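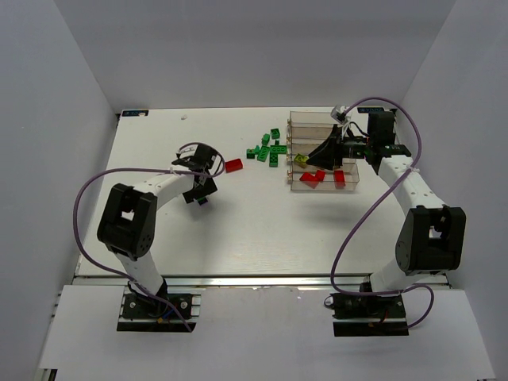 Greens, and the Clear Organizer

December 3, 2023

A dark green block out on the white tabletop, a yellow-green one over at the clear organizer. Two greens that gave me more trouble than all the other colors put together!

So this is the block sorting page, which a few of you have asked me to put up. The short version is that I had a collection of little blocks that had been living in shoeboxes, cookie tins and one very tired pillowcase, and this year I decided that every one of them was going to have a place to go. The count came to 2,880 when I finished (I wrote it on the lid of a cookie tin, so it's official). I've put down a few notes for each stage below, mostly so I remember what I did, and partly because people keep writing to ask how I sort greens.

The Garkum lot

This is where things got out of hand. I had a perfectly manageable pile until July, when I drove out to Garkum for what was supposed to be a quick look around the flea market and came home with a sack of over 700 more. They smelled like somebody's garage. I washed them in the kitchen sink in batches, in a mesh bag, with dish soap and lukewarm water, and dried them on bath towels all over the dining room floor. We ate on the porch for a couple of days and I didn't mind a bit.

If you ever wash a big lot like this, shake the bag out well before you lay the towels down. I didn't the first time, and the towels were soaked through in no time, and then the floor was too.

The first sort, by size

I tried color first, because color is the fun part. It was a mistake! I ended up with beautiful heaps that were no use to me at all, since I could never find a small one under the big ones. So back everything went and I started over by size - small, medium, large, and a bowl for "what even is this." The bowl filled up faster than I'd like to admit. It had a couple of dominoes in it, a game piece shaped like a boot, and a button I've been missing from my good coat.

Sorting by size goes fast if you don't look at anything too closely. I put the radio on and let my hands do it.

Why I like a white surface

I used to do all this on the dark wood table in the den, and the navy ones and the dark greens just disappeared. You'd think you were finished, and then you'd put your elbow down on one. On white, everything shows up. A dark green block on a white table is about as easy to spot as a bug in a bathtub.

An old white sheet pulled tight will do if you haven't got a white table. So will the back of leftover gift wrap, taped at the corners, though it does crinkle and the small ones like to hop when you bump it.

Picking an organizer

I went back and forth on this for weeks. I looked at cardboard trays, muffin pans (cute, but they don't stack), and a set of drawers from Dimell that I came very close to buying. The drawers were nice and sturdy, but the fronts were solid gray, and I know myself. I would label them, then I would put things in the wrong ones, and then I'd never trust the labels again.

Clear won out in the end. I want to see what's where without opening anything, and I want to notice when a color has wandered off into the wrong compartment. The only thing I'd say against clear is that it shows every speck of dust. A soft paintbrush gets into the corners better than a cloth does.

Those greens, then

Okay! This is the part people write to me about. When I did the color sort I started with one pile called green, and it looked awful, like a salad. Yellow-green next to dark green makes both of them look a bit sick. So I split them, and then I kept finding in-between ones that could go either way, and I'd move them back and forth like I was playing checkers against myself.

What finally worked was picking one block as the boss of each pile. I chose my favorite dark green and my favorite yellow-green and set them well apart, and every other green got held up to one and then the other. Whichever it looked friendlier with, that's where it went, and no changing my mind afterward. I sorted 84 stragglers that way in one evening and only argued with myself over a handful.

Do it in daylight if you can. I did a batch under the kitchen bulb, and the next morning half of my yellow-greens were plainly just yellow. Back in the heap they went.

Filling the compartments

A few habits I've picked up:

Don't fill to the top. Leave room to get your fingertips in, or you'll be tipping the whole thing over to get one block out, and you know how that ends.

Put the colors you reach for most where your hand lands naturally. For me that's the reds and the yellow-greens, which I use for practically everything.

Keep similar colors apart. I know it looks prettier in rainbow order (it really does, I had it that way for a week), but neighbors get mixed up. Put a blue between your two greens and you'll catch a stray right away.

Finish one color before you start another. I break this rule constantly.

The Vishwakarma tin

I have to mention this one. It's a big round cookie tin with Vishwakarma painted across the lid in curly letters, and it came to me full of blocks from a yard sale years ago. I couldn't bring myself to empty it out for good, so it's now the home for chipped ones, faded ones, and anything from the "what even is this" bowl that I'm fond of. The boot lives there. So do the dominoes, until I find out which set they belong to.

What's going to Pleselholm

I ended up with doubles of doubles, and a good many of the large ones are headed to the play corner at the Pleselholm library, which has been down to a sad little basket for a while. I've washed them twice and bagged them by color, although I'm told the bags will last as long as it takes a four-year-old to find the zipper. I kept back all the dark greens. I'm sorry, I just like them!

Still to do

There's one shoebox left in the hall closet that I've been pretending not to see. It's mostly small ones, and from what I remember there are a lot of grays in there, at least three kinds, which means I'll need to pick some new bosses and wait for a sunny morning. I also want to make proper labels, small ones, on the ends where they don't block the view. If you've got a label tape that peels off clear plastic without leaving gunk behind, please write and tell me the name of it. I've tried two and I'm still scrubbing.

Contact | © 2023 All rights reserved | Back to top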